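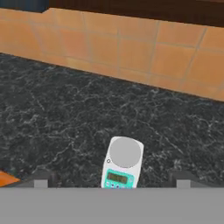 Features > Food and Home > Weights and Measures

For most of the past century, the home cook in this country has measured flour by the cup. The practice is so well established that few households give it any thought, and most printed recipes still assume it. In recent years, however, a growing number of cooking schools, publishers and extension offices have begun to recommend weight in its place. The white digital kitchen scale on a dark marble countertop represents the kind of equipment they have in mind, and it has become a common sight in kitchens where a set of nested cups once did all the work.

The argument for weight rests on a simple problem. A cup is a measure of space, and flour does not fill space in a consistent way. Flour that has been scooped from the bag with the cup itself is packed more tightly than flour that has been spooned in and leveled. Sifted flour is lighter again. Two cooks following the same recipe can therefore begin with quite different amounts, and each will believe that the instructions have been followed exactly.

The Holub Institute for Domestic Studies, which maintains a teaching kitchen and a library of community cookbooks in Vikmont, set out last winter to see how large the difference might be. The institute invited 25 members of the public to measure one cup of all-purpose flour in whatever manner they used at home. No guidance was given. Each portion was then weighed. The heaviest exceeded the lightest by 29 percent, a gap wide enough to turn a soft dinner roll into a dense one.

The institute's report was careful about what this result meant. It did not find that the participants were poor cooks. Several had baked for their families for decades, and a number brought samples of their bread to the session. The report noted that experienced bakers correct for their own measuring habits without being aware of it, adding a spoonful of water or holding back the last of the flour when the dough feels stiff. The difficulty appears when a recipe passes from one household to another and those habits do not travel with it.

Old recipes present a further difficulty. The Holub library holds many handwritten collections in which quantities are given by the teacup, the coffee cup, the tumbler or the lump of butter the size of an egg. Some of these vessels were particular to one family. In one case a cake had failed in every test until a descendant of the author donated the original cup, which held nearly a third more than the modern standard. The cake has since been served at the institute's open house each December.

Publishers have responded at different speeds. Lirkel Press, which issues regional cookbooks, now prints both systems side by side and asks its authors to test each recipe by weight before submitting it. The press reports that the change has added to the time needed to prepare a book - in one recent case by nine weeks - but that letters from readers about failed cakes have declined. Other houses have been slower to act, citing the cost of retesting older titles and the attachment of readers to familiar pages.

There are fair objections to the change. A scale needs a battery or a power source, and it must be checked from time to time. Very small quantities, such as a pinch of salt or a quarter teaspoon of yeast, are beyond the range of many household models and are still better measured with a spoon. Cooks who learned with cups may also find that a page of grams gives them little sense of what the finished dough should look like. For soups, stews and most vegetable dishes, the distinction hardly matters.

Instructors at the Tradik Cooking School have taken a middle course. Beginners there bake the same plain loaf two times, first with cups and then by weight, and compare the results at the table. Cups are not discouraged after that. Students are asked to write down which method they used, so that the recipe can be repeated by someone else. The school also teaches the use of the tare function, which returns the display to zero after each ingredient and allows an entire batter to be assembled in one bowl.

That last point has persuaded many cooks who were unmoved by questions of accuracy. A recipe prepared by weight leaves fewer cups and spoons to wash. Honey, molasses and peanut butter, which cling to the sides of a measuring cup, can be poured straight into the bowl.

The Holub Institute plans to repeat its study with brown sugar, rolled oats and grated cheese, all of which are thought to vary even more than flour. Members of the public who wish to take part may register at the teaching kitchen on any Sunday afternoon and are asked to bring their own cups.

Comments (4)

breadboxbetty
My grandmother's recipes all say "flour to make a stiff dough" and I would love to see what the institute does with that one.

R. in the valley
I switched to weight for bread only. Cookies still get the old tin cup and they come out fine.

ovenmitt62
Does the Lirkel book give ounces as well as grams? The article does not say.

plainloaf
Took the Tradik class. The two loaves really did look different when we cut them. Still have my notes.

Contact the editors | Copyright, all rights reserved | Back to top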